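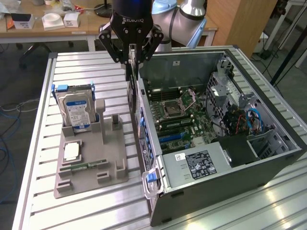
Search the notebook Search

Bench notes, April, tower teardown and rebuild
3 min read

Started at the bench with the side panel already gone and the good screwdriver missing, as is traditional. Tower is on its side with the guts facing up, which is the only civilized way to work on one of these. Kimutai still does his standing upright and his knuckles show it.

Asset tag says 557. The spreadsheet says 557 is a monitor. I have left a note for Kenza in the spreadsheet, where she will find it sometime before retirement.

State of things:

CPU socket is empty and the retention frame was flipped open when I looked. Please close it when you walk away from it. Those pins cost more than the rest of the board is worth, and I have already spent one afternoon of my life with a sewing needle and a loupe. Not doing it again for a machine with blue plastic on everything.

Memory: one green stick, seated. Hajar has the others in a bag at her desk and says they all test fine. She said that about the last bag too.

Hard drive is out and standing in the upper left slot of the beige printed fixture, blue rails still on both sides. Leave the rails on. They are the tool-free kind, meaning that when you lose one there is no tool on earth that will help you. I spent 24 minutes looking for a spare set in the Binlow drawers before remembering I had given them to Said.

The fixture itself is a success, I admit it. I voted against printing it. Parts stand up in it, you can read the labels, and things have stopped rolling into the slots in the bench rails. My one complaint is that it doesn't have a place for screws, so the screws are in a coffee lid again.

Cables in the drive cage are a nest. Blue SATA plus the usual red, yellow and black wires, all in there together like they were put away by someone leaving for vacation. I'd like to pull the lot and tie it properly before the drive goes back. I'd like a lot of things.

Graphics card next. Bracket end wants watching on this case: get the metal lined up with the rear opening first, then worry about the slot. If you push on the slot end while the bracket is sitting on the lip, it feels exactly like a card going in. It is not a card going in.
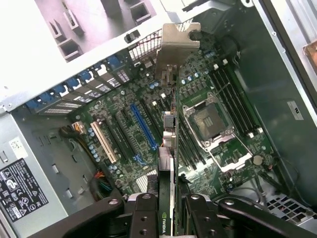 Graphics card on edge, bracket toward the rear of the case. CPU socket empty.

Left to do:
- cables (see above, sigh)
- find the real number for this machine
- ask Nouhaila if the Trorka order included thermal paste
- return coffee lid to coffee

3 comments · 36 views · Share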